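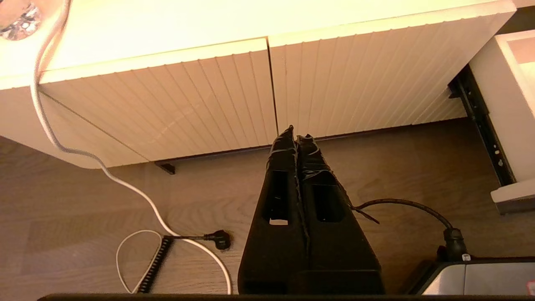
March, 6.40 pm

Second day on the cabinet task. Target for the Rulell set is 300 good episodes of door and drawer work in ordinary rooms, and I'm still a long way off. Total across all the tasks stood at 2229 when I copied the drive this morning.

Spent the first hour on starting positions. Yesterday I began nearly every run from the same spot, and the policy Cordeiro trained overnight shows it. It drives to where the door was yesterday and closes on air. So today I changed the height and the approach angle before every run, and wrote the setting beside the episode number in the notebook. Slower, but the data should be worth more.

Threw out 9 episodes before lunch. Most were my own hesitation: I'd line up, stop, think, then move, and the model will learn the stopping along with the rest. Two had dropped wrist camera footage. Need to tell Caltlow that the recorder still doesn't warn when that happens. I only found out on playback.

The ribbed doors are harder than the flat ones at the Protosport office. The grooves all look alike up close, so the seam between the doors is the only decent landmark from the wrist view. Tried to keep it in sight during the last part of each approach.

Tape on the fingers is getting ragged. I considered rewrapping at lunch and decided against it, as a change of outline halfway through a batch would muddle things. Will do it between batches and note the episode number.
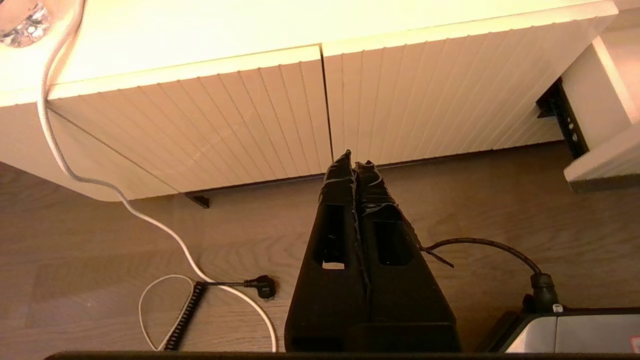 *Wrist view, fingers close to the foot of the doors.*

Afternoon went better. Got into a rhythm of reset, note, record, and stopped checking every playback, just one in every 11. Shoulder is sore from the leader arm. I should raise the stool or lower the bench mount.

Left the cables on the floor where they were. Cordeiro wants some clutter in the background in any case, and I'd like to see whether the next model copes with it.

Tomorrow: rewrap the fingers, second batch with the lights dimmer (the top of the cabinet is badly washed out), then the drawer. Charge the spare laptop. Ask Rulell whether failed grasps that recover count toward the total or go in their own folder. I've been keeping them separate for now.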